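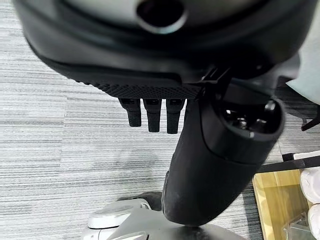 Clostness Shoe Rack Set

Data card, version 3, November 1, 2022

The set covers one household chore: handling slippers on an open rack with a two-armed robot. We collected it to see how close machines are to doing a job most people finish without looking. Our view is that they are not there yet.

It contains 1,125 episodes from head and wrist cameras. The rack has a black metal frame and light wooden shelves. Slippers may lie straight, diagonally or over the lip of a shelf, and all of these count as valid starts. 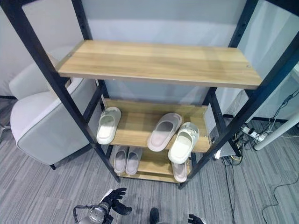
Tasks

1. Straighten a slipper on its shelf.
2. Take a slipper off the rack.
3. Make a pair from two singles.

Episodes run up to 100 seconds. Failed attempts are kept and labeled.

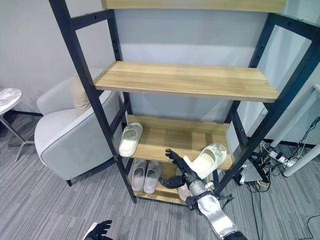

Jisach Lindqvist

I maintain the labels. Most of my corrections are to grasp start times, which are hard to judge when the fingers are behind a strap. Pale slippers on a pale shelf make it worse. In the removal task, a grasp counts once the slipper hangs from the hand
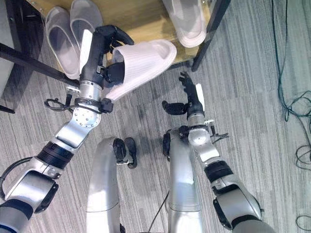
and the other hand may stay open and idle the whole time. Do not read that as a missed step.

Known gaps

One room, one carpet, slide slippers only. No laces, no boots. Baseline code is in the Prustusdale folder.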